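Labels belong on the face, and they should be short

Elsa Sæther

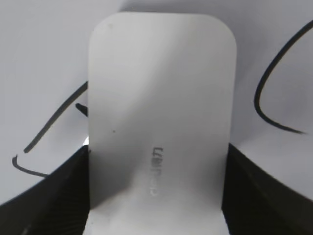 Small white electronics have become hard to tell apart. Adapters, hubs and battery packs now share one outline, a flat body with rounded corners, and most of them share one colour. On the ugreen unit, the name is set in thin lowercase grey and runs along the length of the body. It is legible at reading distance. On a shelf, two metres away, it is of little use.

My objection is to the omission of function. A maker's name identifies the maker. A person sorting a drawer needs to know what the item does and which cable it takes, and this information is usually printed on the underside, if anywhere, in type too small to read without a lamp.

At the Endar stores we keep roughly 700 small items. In August Sølve Fjeld and I put our own labels on one cabinet: one word for function, one number for rating, black on white, 11 mm high. Returns to the wrong drawer fell from 20 a month to 3. The labels are ugly. Two colleagues have complained about them, and one has peeled his off.

I accept that a clean surface sells. I would still ask manufacturers to print the function beside the name, in the same grey if they insist, and to leave the serial number and approval marks where they are. Contrast should be higher than it is at present. Orientation matters less, as most people will turn a small object in the hand without noticing.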